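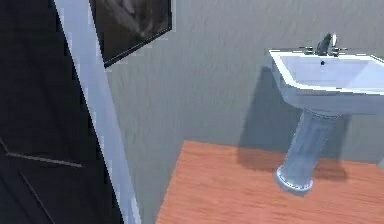
Demonstration collection in simulated homes

Demonstration collection in simulated homes is the practice of recording examples of household movement and handling inside computer-rendered buildings, for use in training a learning system. Each example, usually called an episode, pairs a series of rendered views with the commands that were given at each step. The learning system is later trained to produce similar commands when it is shown similar views.

The practice is related to teleoperation, in which a person guides a physical machine, and to scripted generation, in which a planning program supplies the commands. Simulated collection may use either source, and many sets of episodes contain both.

Background

Physical collection is limited by the number of machines and rooms available. A rendered home can be copied, restarted from the same state, and run on several computers at once. Early simulated sets consisted mainly of single rooms with plain surfaces. Later sets added complete floor plans with doors, trim, wall pictures, plumbing fixtures and patterned flooring, so that a system trained on them would meet the kinds of objects found in an ordinary residence.

The Redwood home set is organized in this manner. It contains 17 floor plans, each with a kitchen, at least one bathroom and one or more connecting halls. Its companion tool, Egan, handles recording and playback. Both are maintained at the Promville laboratory, which also keeps a smaller set of physical recordings for comparison.

Procedure

An episode begins with a written instruction, such as "go to the bathroom sink" or "close the hall door." The operator or planner is placed at a starting point drawn at random from the open floor area. Commands are recorded at a fixed rate together with the rendered view, the position of the viewpoint and the state of any movable object.

Recording ends when the goal condition is met or when the time limit expires. In the Redwood set the limit is 52 seconds for movement tasks. Handling tasks are given longer, and their limits vary with the object. Episodes that reach the limit are kept in a separate folder -- they are excluded from ordinary training but are used in work on error recovery.

Each instruction is normally recorded from several starting points. Variation may also be introduced in wall color, floor texture, lighting direction and the tilt of the viewpoint. Tilted views are included to represent a camera that does not sit level on its mount. Under tilt, door frames and other upright edges appear as slanted lines, and a system trained only on level views may judge its heading poorly when it meets them.

Bathrooms and other small rooms

Small rooms make up a large share of most household sets. The space between a door and a fixture is often narrow, and a fixture may be only partly in view for much of the approach. Pedestal sinks receive particular attention in the Redwood guidelines. The column is narrower than the basin it supports, so a route that clears the column may still bring the machine into contact with the rim. Operators are instructed to plan around the basin.

Shadows are retained in all Redwood episodes. An earlier release, known as Brokance, was rendered without them, and systems trained on it tended to treat the dark area under a basin as an obstacle when tested under normal lighting.

Review and labeling

Completed episodes are reviewed in Egan by 2 reviewers working separately. A reviewer confirms that the instruction matches the outcome, marks any contact with walls or fixtures, and notes rendering faults such as missing surfaces. Stepped edges and soft textures are not counted as faults. When the reviewers disagree, the episode is returned to the queue and recorded again from the same starting point.

Limitations

Rendered surfaces differ from real ones in detail and in the way they reflect light. Polished metal and glossy floors are the most common sources of error when a trained system is moved to a physical machine. Contact is also simplified in most simulators, particularly for faucet handles, hinges and soft items such as towels. For these reasons simulated episodes are generally combined with physical recordings before a system is tested in an occupied home.

See also

Teleoperation
Imitation learning
Indoor navigation
Domain randomization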